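## Neu im Plattenregal: »Vekard« von Clenenis

Liebe Leserinnen und Leser,

im November ist bei uns traditionell wenig los. Die Festivalsaison liegt weit zurück, die Weihnachtskonzerte werden erst geprobt, und wer abends nach Hause kommt, möchte eigentlich nur noch die Schuhe in die Ecke stellen und Musik hören. Genau in diese Wochen hinein haben Clenenis ihr drittes Album veröffentlicht, und ich muss gestehen, dass ich seither kaum etwas anderes aufgelegt habe (meine Nachbarn im Haus können das sicher bestätigen, gefragt habe ich sie vorsichtshalber nicht).

Wer das Quartett aus Florville noch nicht kennt: Geige, Akkordeon, Kontrabass und eine Stimme, die sich Zeit lässt. Angefangen haben die vier mit Tanzliedern aus der Gegend, die sie in Wirtshäusern und auf Hochzeiten spielten, und ein bisschen hört man das bis heute, vor allem am Bass, der immer so klingt, als stünde gleich jemand auf und schöbe die Tische beiseite. Das erste Album war denn auch eine reine Tanzplatte. Das zweite war ein Winteralbum, sehr leise, sehr schön, und für meinen Geschmack eine Spur zu lang.

»Vekard« ist nun etwas anderes geworden. Den Namen hat die Platte von einem aufgelassenen Bahnhof oberhalb von Florville, an dem schon seit Jahrzehnten kein Zug mehr hält, und fast alle Lieder handeln auf die eine oder andere Weise vom Warten. Das klingt trüber, als es ist! Gleich das Eröffnungsstück »Fahrplan« kommt mit einem so vergnügten Akkordeon daher, dass ich beim ersten Hören in der Küche stehen geblieben bin, den Kochlöffel in der Hand, und das Nudelwasser ist mir übergekocht. Gesungen wird von einer Frau, die jeden Morgen zum Bahnsteig hinaufgeht, weil man von dort so gut ins Tal schauen kann, und die irgendwann anfängt, den Krähen die Abfahrtszeiten vorzulesen.

19 Stücke sind auf der Doppel-LP, darunter vier kurze Zwischenspiele ohne Gesang. Auf die hätte ich zunächst verzichten können, inzwischen mag ich sie sehr, besonders das zweite, in dem die Geige nur gezupft wird und man im Hintergrund einen Stuhl knarren hört. Aufgenommen wurde übrigens im alten Lagerhaus der Firma Nugroho, am Stück und mit allen im selben Raum. Man merkt das. Die Lieder atmen, manchmal kommt die Stimme einen Hauch zu spät, und der Kontrabass brummt an einer Stelle in »Gepäck« so herrlich dazwischen, dass man meint, er habe eine eigene Meinung zum Text.

Mein Lieblingslied ist trotzdem das stillste, »Zweite Klasse, Fenster«, ganz am Ende der dritten Seite. Darin packt ein Sohn den Koffer seines Vaters aus, Strophe für Strophe, Hemd für Hemd, und am Schluss liegt da nur noch eine Fahrkarte, die nie abgeknipst wurde. Es gibt keinen Refrain und auch keinen großen Schlussakkord, das Akkordeon hört einfach auf zu atmen. Ich habe das Lied inzwischen einigen Leuten vorgespielt, und danach wurde jedes Mal erst einmal Tee gekocht.

Nicht alles gelingt gleich gut. »Stellwerk« hat eine wunderbare Melodie und einen Text, der sich in seinen technischen Ausdrücken verheddert, und die vierte Seite hätte mit einem Lied weniger auch gut dagestanden. Aber das sind Kleinigkeiten – bei einer Doppelplatte darf auch mal etwas danebengehen, finde ich.

Für alle, die Clenenis live hören möchten: Die vier spielen noch im November bei uns im kleinen Saal, Beginn ist um 19 Uhr. Der Saal fasst 472 Plätze, die Sitze sind nicht nummeriert, und wer gern vorne sitzt, sollte beizeiten da sein. Die Platte gibt es am Abend für 30 Euro am Büchertisch, das Textheft liegt bei. Ein Blick ins Heft lohnt sich, denn die Mundartlieder sind dort ins Hochdeutsche übertragen, was zumindest mir bei zwei Strophen von »Krähenplan« sehr geholfen hat.

Und weil zu jeder Neuerscheinung auch Ihre Meinung gehört, folgt zum Schluss wie gewohnt eine Zuschrift aus dem Leserkreis. Schreiben Sie uns gern weiterhin, auch wenn Sie ganz anderer Ansicht sind – gerade dann!

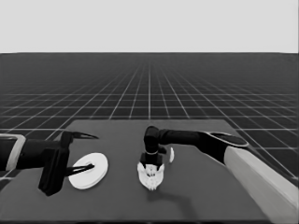
Die vierte Seite möchte ich doch in Schutz nehmen, schreibt eine Leserin: Sie habe das Album zweimal hintereinander gehört, und erst beim zweiten Mal sei ihr aufgefallen, dass das letzte Lied die Melodie von »Fahrplan« wieder aufnimmt, nur viel langsamer und in Moll. Ließe man eines der Stücke davor weg, käme ihr das zu früh. Bei »Stellwerk« gebe sie uns allerdings recht, das überspringe sie auch.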